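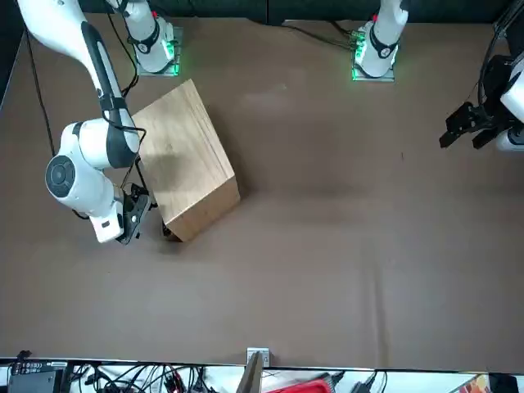 「最初の一週間は、正直なところ箱から出した部品を眺めてばかりいましたよ」

双腕ロボットキット「Clillura」を導入して九か月になる工房の主は、そう言ってお茶をすすめてくれた。木の小物や収納箱をつくる小さな工房で、製造元のStudatcombeから貸出評価の誘いがあったのが2月。返却の期限が来るころには手放しがたくなっていて、そのまま購入を決めたのだという。

買う前にいちばん迷ったのは、腕を一本にするか二本にするかだったそうだ。「一本のほうが安いし、場所もとらないでしょう。でもうちで扱うのは木の箱ですからね。片方で押さえて、片方で向きを変える。人間だって両手でやっていることを、片手でやれというのは酷な話だと思いまして」。話しながら、ご本人の両手も見えない箱をくるりと回していて、つい一緒になって手を動かしてしまった。

組み立ては二人がかりで2日。台への固定よりも、配線に手こずったという。「説明書の図はきれいなんです。でも実際にはケーブルがあっちへ行きこっちへ行き、動かしてみるまで長さが足りるかどうか分からない。うちはいまだに作業台の手前がケーブルだらけで、お客さんが来るたびに片付けようとは思うんですけどね」。この点はStudatcombeにも伝えてあり、次の版では束ね方の手引きが付くらしい。

動作を教えるソフトウェアはHegdeという別売りの製品で、腕を手で導いて覚えさせる方式だ。工房ではこれまでに843回分の動作を記録した。数だけ聞くと気が遠くなるが、主は楽しそうに振り返る。「はじめの60回くらいまでは、と言いたいところですが、きっちり60回です、帳面につけていましたから。そこまでは私のほうが下手で、腕に変な癖を教えてしまっていたんですね。急いで近づきすぎるとか、角をつかもうとするとか。全部消してやり直しました」

箱の角は、とりわけ気をつかうところだという。木は一つひとつ木目も重さも違い、斜めに置かれただけでつかみ方を考え直さなければならない。指先にはPlastanoの樹脂カバーを試したことがあり、傷は減ったものの、今度は滑りやすくなった。現在は用途によって付けたり外したりしているそうで、「ここはもう少し選択肢がほしいですねえ」と、少しだけ口をとがらせた。

不満をもう一つ挙げてもらうと、しばらく考えてから、音の話になった。うるさいわけではないけれど、静かな夕方に動かしていると低いうなりが耳に残る。ラジオをつければ気にならない程度で、お連れ合いには「前より工房がにぎやかになった」と言われたそうだ。

では、どんな人にすすめるのか。「一日に200個も同じものを動かす工場さんなら、もっと速い専用機があるでしょうね。うちのように、今日はこの箱、明日は別の箱というところには合うと思います。ただし、教える時間を惜しまない人に限りますよ。買ったその日から働いてくれると思ったら、がっかりします」

取材のあいだ、主は何度か席を立っては設定の画面を見に行き、戻ってくるたびに新しい話を思い出してくれた。次に教えたいのは、ふたの開け閉めだという。片方の手で本体を支え、もう片方でそっと持ち上げる。木のふたは季節によってきつくなるので、力加減が難しい。

「冬のうちに始めて、梅雨の湿気でもう一度やり直すつもりです。帳面も新しいのを買いました」

（2020年11月18日）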